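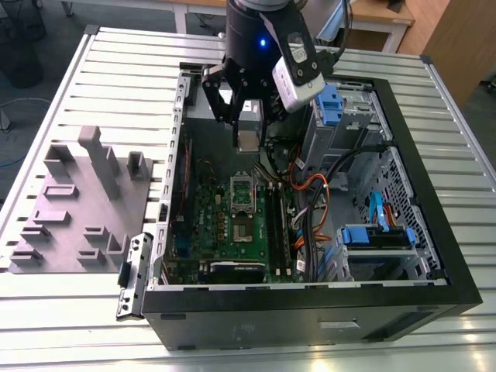 The Dell and I, an update

I have owned this computer long enough to have moved it between four apartments, and in none of them did it have a proper place to live. In the first it was a footrest. In Grovton it held up one end of a shelf. It is a black tower of the sort every dentist's receptionist used to have under the counter, and for the last couple of years its job has been to sit in the hall closet holding 300 recipes, my taxes, and a folder called NEW NEW FINAL that I'm afraid to open.

In May my sister comes to stay, and the hall closet is supposed to have room in it for a human being's coat. So the Dell has to be either useful or gone. I voted for useful, because I am cheap and because gone would involve the county electronics drop-off, where the line starts forming before breakfast and everyone in it has a microwave.

The plan is modest. Clean it, give it a slightly better processor, more memory, maybe a solid state drive if there's money left, and have it sit in the corner of the den being a place to put photos. Giuliana Carhuamaca, who taught the evening repair class I took two winters ago and still answers my emails for reasons of her own, looked at my parts list and wrote back one line: "Buy new paste." I had not put paste on the list. I had a half tube left from the class that had turned into something like grout.

Anyway, the side panel came off, which I mention because the last time I tried that I bent a tab and gave up for a year. Once you lay one of these on its side it's a friendlier object. Everything that matters is facing up at you. There's the green board taking up most of the floor, DELL printed on it in white in case you forget whose house you're in, and the drives off to the right with their blue plastic bits. I have grown fond of the blue plastic bits. Somebody at a desk once decided that the parts a person was allowed to touch should be blue, and I think that person should have been put in charge of more things. My stove, for one.

The processor is out, the lever on the socket is up, and the pins are bare. If you have never seen a bare socket of this kind, imagine a very small hairbrush that costs as much as the board it's attached to. You are not to touch it. You are not to drip on it, sneeze over it or drop a screw in it. In class we were told to think of it as an open wound, and one man put his tools down and went out to get some air.

The cables are the part I dread. Black, orange, red, yellow, all of them looping right across the middle of everything like a garden hose somebody meant to coil up later. They come from the factory exactly long enough to reach, plus enough extra to be in your way wherever you want to work. I used to tie them back with bread bag clips. Then I bought a pack of reusable ties from Saluvus, 52 to the pack, and have since used seven on this computer and the rest on tomato plants.

Things I have learned so far, in no order:

Screws go in a muffin tin, one cup per part, and the muffin tin then goes somewhere higher than the cat. I own the Plakano tin with the deep cups. It makes bad muffins and is an excellent screw tin.

Dust is not one substance. There's the gray felt kind, the kind that's mostly cat, and a third kind that lives only on fan blades and comes off with a cotton swab and bad language. Compressed air moves all three onto your sweater.

Take a picture before you unplug anything. Then look at the picture before you plug it back in. I have only ever managed the first half of this.

The thin cable with the blue jacket that curls up by the hard drive carries the data. If you leave it off, the computer will turn on, think for a while, and tell you there is nothing to start from, and you will spend an evening believing you've destroyed your taxes. I spent that evening in my second apartment. I ate a whole sleeve of crackers.

Now the shopping. The paste is ordered. The processor is coming from a reseller called Aguiar that deals in office pull-outs, and their listing said "tested, minor character marks," which I have decided to find charming until it arrives. Memory I'm less sure about. I had two sticks in my online cart and then read eleven forum posts by people who agreed on nothing except that I was about to buy the wrong ones. I'll email Giuliana. I can already guess the length of the reply.

The old hard drive stays for now. It makes a noise like someone eating granola in another room, and I know I should copy everything off before I trust it with another summer. Copying everything off means opening NEW NEW FINAL. I've put that on the list between "vacuum closet" and "call about gutter," where it should be safe for some time.

As for the coat, I measured the closet. With the Dell out there's room for one winter coat, or two light jackets, provided nobody minds sharing the space with the ironing board. My sister wants to know if she can also have a shelf. I said we'd see what the computer needs first, and she hung up on me, then called back to ask whether I still had Mom's recipe for the plum cake. It's on the drive. I told her I'd have it printed by the time she gets here.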